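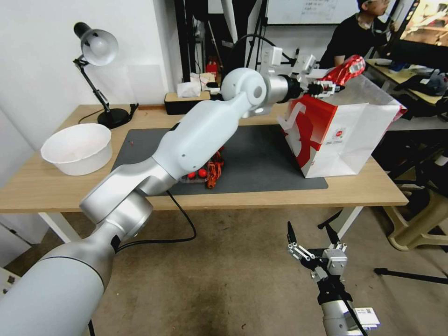 Drustell (TV series)

Drustell is a mystery drama television series created by Jurgita Ots and produced by Mägi Pictures for the streaming service Rarkton. It is set in a lakeside town of 1148 inhabitants and follows a land surveyor, Birgit Stilley, who returns to settle her late father's estate and finds that his maps do not match the ground. The series has run for two seasons. A third and final season was ordered on 25 October 2021.

Premise

Stilley intends to stay in the town for a single week. While checking the boundaries of the family property, she discovers that her father recorded a road, a chapel and several houses that do not exist. Residents decline to discuss the maps, and the town archive holds no copy of them. The first season concerns her attempts to trace the missing road. The second moves between the present and the year in which the maps were drawn, with much of the story told from her father's point of view.

Production

Development

Ots wrote the first script as a feature film and expanded it after the producers asked for additional material on the supporting characters. The town's name, from which the series takes its title, was chosen from a list of more than 300 place names compiled during research. Birutė Lepik joined as co-writer before filming began and became head writer in the second season, when Ots moved to directing.

Filming

Exterior scenes were shot during the winter months, with the majority of the lake footage completed in January. An unusually early thaw in the first year required the crew to move several scenes from the ice to the shoreline, and the script of the fourth episode was revised accordingly. Interiors were filmed in a former grain warehouse, where the surveyor's office and the archive were built as connected sets.

The maps seen on screen were drawn by hand. The art department produced 700 sheets for the first season, many of which appear only in the background of the archive scenes. A selection was later reproduced in a companion book.

Music

The score is written for strings and pump organ. The opening theme has no fixed length – it is shortened or extended from one episode to the next – and is omitted entirely from the second season finale.

Release

All episodes of the first season were released on the same day. Rarkton adopted a weekly schedule for the second season, with the last two episodes issued together. An edited version without the flashback scenes was offered briefly and then withdrawn at the request of the producers.

Reception

Reviews of the first season praised the lead performance and the restrained use of supernatural elements, although the pace of the middle episodes was criticized. The second season divided critics. Its double timeline was described by some as the strongest feature of the series and by others as an obstacle to new viewers.

Stage adaptation

A stage version written by Lepik covers the events of the first season with a cast reduced to the principal roles. The missing road is represented by sound alone. The adaptation has its own ending, which Ots has stated is not part of the continuity of the television series.

See also

List of Drustell episodes
List of Drustell characters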